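Open day at Varnik, 2025-08-01. Caught Tomás Baptista between two school groups, coffee in hand, no time to sit.

"People want it fast," he says. "I want it to pick up the odd stuff." Odd stuff meaning whatever was in the drawer that morning — visitors can bring thier own too.

Simão Azevedo looks after the grasping side. Almost 1000 tries logged since November, he reckons. "The flat things are the worst. A disc lying flat, you've nothing to get hold of."
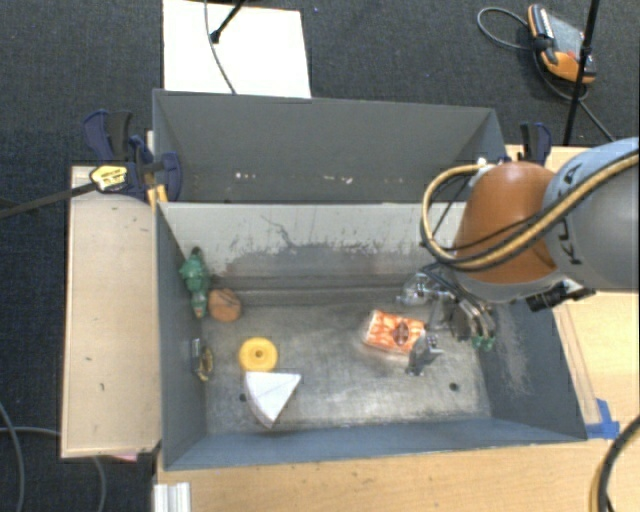

The KUKA arm at the front bin, gripper by the orange and white packet.

And next year? Baptista shrugs. "More bins". Then the next group is in.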